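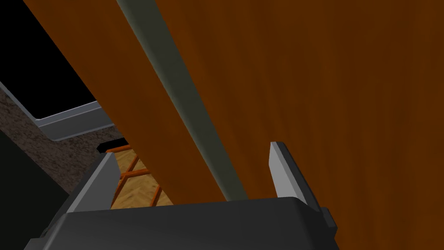

Fig. 2. Simulated gripper with its fingers open on either side of the bar.

Section 7. Budgeting before you buy

Tridness Planning Guide, revised October 1, 2019

Run the job in simulation first. Simulated robots are cheap to drop.

1. List every handle the robot must grip. Measure the thickest one and add finger clearance on both sides. Enter the result on the Primix order sheet, line 43.

2. Decide between one arm and 2. A second arm also needs its own gripper, cabling and spares, a fact the brochure mentions in very small type.

NOTE: Grippers are quoted separately. So are fingers.
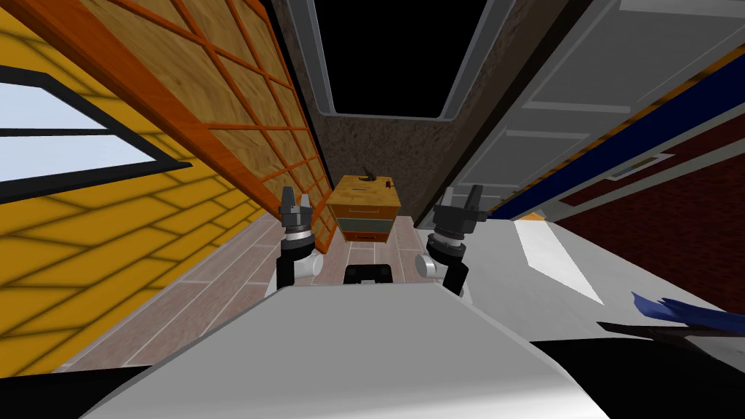
3. Measure your narrowest aisle with the arms raised and forward, the way they will be when somebody wants to get past. Plan for the furniture you have. The tidy floor plan you sent to Finance is a different building.

4. Hold back 40 percent of the hardware price for mounting, training and the part everyone forgot. Babaei and Bremitz bases use different mounting kits; order the matching one.

CAUTION: Do not sign for a base until it has been checked against your door widths. Returns are possible in the sense that many things are possible.

5. Send the finished sheet to Golshifteh Moradi in Planning by the end of September. She will send it back once. Allow time for this.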